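Lirnville library fines to end after 14 years of mostly not being paid

April 18, 2025

Lirnville Library will stop charging for late books next month, having worked out that collecting the fines costs more than the fines.

Figures put before the town council on Tuesday show the library took £518 in late fees last year and spent £800 on the reminder letters asking for them. The charges were brought in 14 years ago to encourage prompt returns. There are 2,546 items currently overdue, among them four copies of the same guide to getting organised.

"We did send people letters," said head librarian Peninah Koech. "They were good letters." 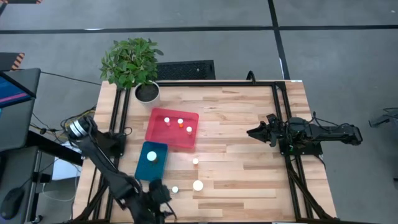 Skye Semple

All existing debts will be wiped, including one belonging to a councillor who declared an interest and then voted anyway. Borrowers will still be asked to pay for anything lost, chewed or dropped in the bath.

Not everyone is pleased. One reader told the meeting that she had paid every penny she owed since the scheme began and wished to know whether she would be getting it back. She will not.

Koech hopes the change will tempt back members who have stayed away out of embarrassment. Returned books can go through the slot on Tehrani Street at any hour, for those who would still prefer not to be seen. The slot is closed for repairs until November.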